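Letters, ration cards and a long walk in Laltesdale

I have been meaning to write this for weeks, and every time I sit down the kettle goes or the phone rings, so bear with me if it wanders a bit. It began when I offered to help my old neighbour Washington Fontes sort the papers he has kept since his year as a peacekeeping observer. He was a young man then, sent to watch over a ceasefire that was already fraying by the time his boots arrived, and he has hardly spoken of it in all the time I've known him.

There were 62 letters, most of them to his mother, and a little stack of ration cards that a family called Golestani had given him when they finally left the camp. I don't think I had ever properly thought about what a ceasefire is like for the people living inside one. On the news it's a line on a map and a man at a lectern. In the letters it's the price of flour, and whether the road to the well was open that morning, and a boy who wouldn't come out from under a lorry because a door had banged.

One page stopped me completely. The camp had been built for far fewer people than it held, and he had copied out the register in his neat square hand: 3,093 names on the day he counted, with more families waiting at the gate before the ink was dry. He wrote that he had started to learn the children's names and then had to give it up. I put the kettle on again after that one.

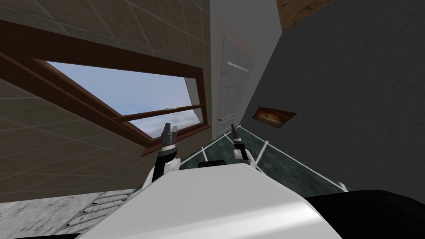
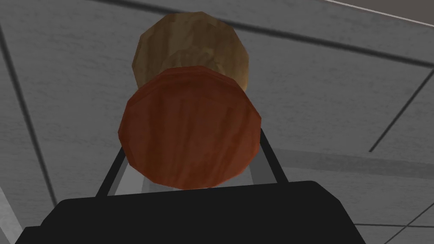
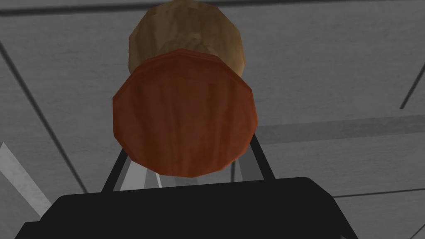
The lower two: the reddish-brown face, with the tan part behind it.

Anyway, we took the letters with us in July when we went up to Laltesdale for a few days (he wanted the air, and I wanted somebody else to do the cooking). We walked out past Gritside in the mornings, slowly because of his knee, and he would tell me the parts that hadn't gone into the letters. The talks, for instance! There were 11 rounds of them while he was there, held in a hotel two days' drive from any of the fighting, and each time one side or the other walked out he would hear it on the radio before anybody told him officially. Then they would all wait to see what the night brought.

I asked him if he thought they had done any good. He was quiet as far as the next stile, and then he said that some of the roads had stayed open, and people had got down them who otherwise wouldn't have. He didn't want to claim more than that, and I didn't push him.

He is hoping to get the ration cards back to the Golestanis, if there are any left to find. There's a small tracing charity called Pallutier which has agreed to look, and they were very kind on the telephone, though they did warn us it could be over a year before we hear anything. I've typed up the first dozen or so letters and I'll carry on with the rest when the evenings draw in. His handwriting gets much harder to read towards the end, so if anybody has a good magnifying lamp they aren't using, do let me know.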